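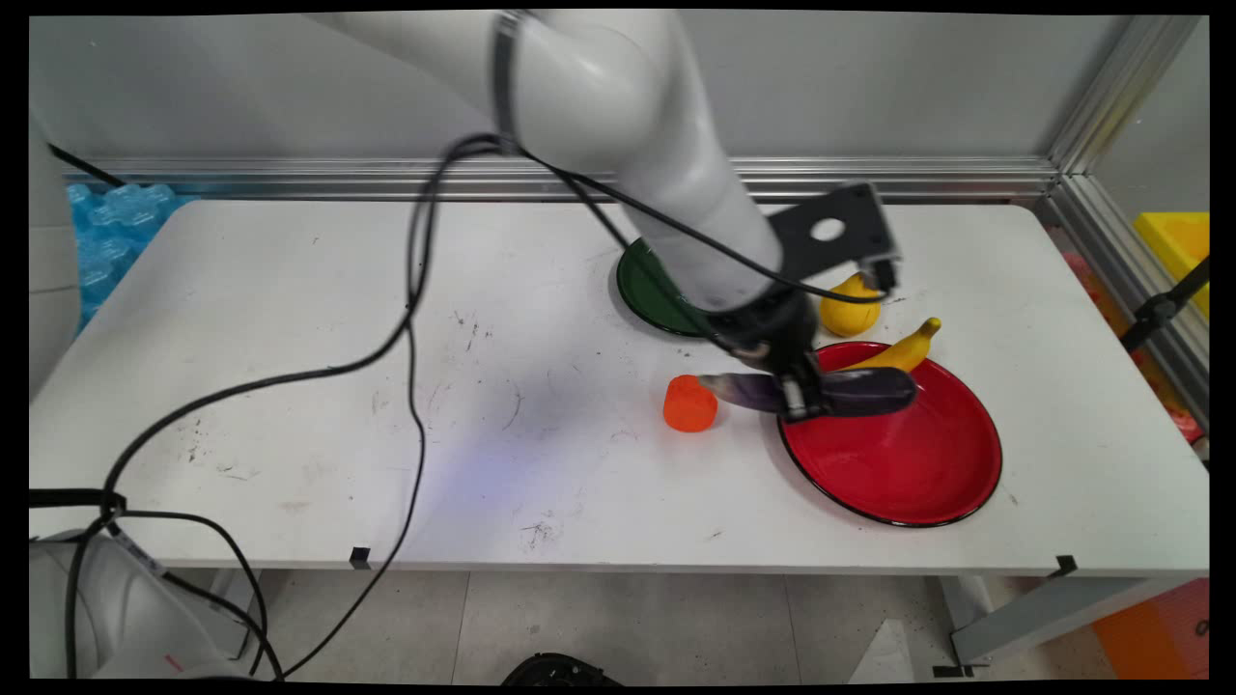
I pack orders at Nasby, second shift, and have for long enough that my hands know the work better than I do. In July the company started bringing in arms for the produce line. Eoin Tully, our lead, told us on a Monday that no one would lose a job over it. So far no one has.

What has changed is the day. I used to handle over 200 crates a shift. Now I mostly stand between two stations and deal with whatever the arms leave behind. They do fine with lemons. Eggplants are slower – the skin is slick and the weight is all at one end, so the grip has to land in the right spot. Bananas we still do by hand if they come in bunches.

My shoulders feel better. I sleep through the night again. I also talk to people less, and I didn't expect to mind that. When there were 17 of us on the line you heard about everyone's kids and cars. We have the same number of people now but they are spread across the building, and four of them are in training on the Farooqui software, which takes 24 hours of class time before you can clear a fault on your own.

I start that class next month. The pay goes up a little when you finish. Eoin thinks I'll be good at it. I asked him who packs the bananas while I'm in there and he said he was still working on the schedule.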